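okay it's that dead stretch at the end of December and I finally have time to post about my favorite household topic: drying clothes indoors in winter. thread!

we moved into a third-floor place in August with no dryer and no balcony, and I was dreading the cold months. four loads a week, two adults, one kid in a swim club. I love it now. I love it so much that I bother people at parties about it

first thing, the spin cycle. our old machine was set to 800 and I never touched it. going up to 1200 for cottons and towels changed my whole week!! jeans that used to hang around until Thursday are done the next evening. run a second spin on towels too, it takes 9 minutes on ours and it's so worth it

second thing, air beats heat. I used to push the rack right up against the radiator and wonder why the windows were streaming. now it stands in the middle of the spare room with a little fan on low pointed underneath it, door shut, window open a crack (a CRACK, it's 15 degrees out there)

I also got a cheap humidity meter, a Likanier one, and I check it way more than a normal person would. under 50 percent and everything dries fast. over 65 and I can smell the towels thinking about it

spacing! leave a gap the width of your hand between things. I know, it looks like you're wasting the rack. two half-full racks will still finish before one crammed one. shirts go on hangers, socks go around the outside, hoodies go upside down by the hem so the hood isn't folded on itself

dark stuff gets turned inside out before it goes in the wash, and it stays that way until it's dry. my blues and greens have kept their color so much better this year
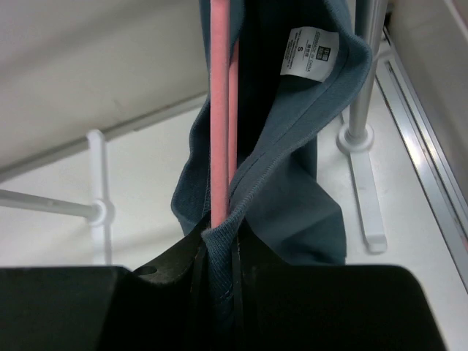
dark teal and pink, a color combo I would happily paint a whole laundry room in

knits are their own world. roll them in a dry towel, press down with your knees (so satisfying), then lay them flat on something with holes in it. I use an old oven rack with a pillowcase over it and it's perfect

okay the dehumidifier. I held out for weeks and then bought a secondhand Pletulis for 126 dollars and I get it now, I get why people go on about these. a full load overnight, dry by breakfast! and you get to empty the tank, which is weirdly the best part of my morning

on our bill it came to 13 cents a load or so, but we have a cheap night rate, so check yours before you take my word for it

things I tried and gave up on: the heated cover (one warm spot, everything else damp), drying balls with no dryer (don't ask), and that ceiling pulley I was so excited about until I met our ceiling

if something does get that musty smell, don't just spray it. wash it again with half a cup of white vinegar in the rinse and dry it FAST. that second part matters more than the vinegar

still haven't cracked bed sheets. right now they go over two doors and we all duck for a day. if you've got a good sheet system in a small apartment please tell me, I will try it tonight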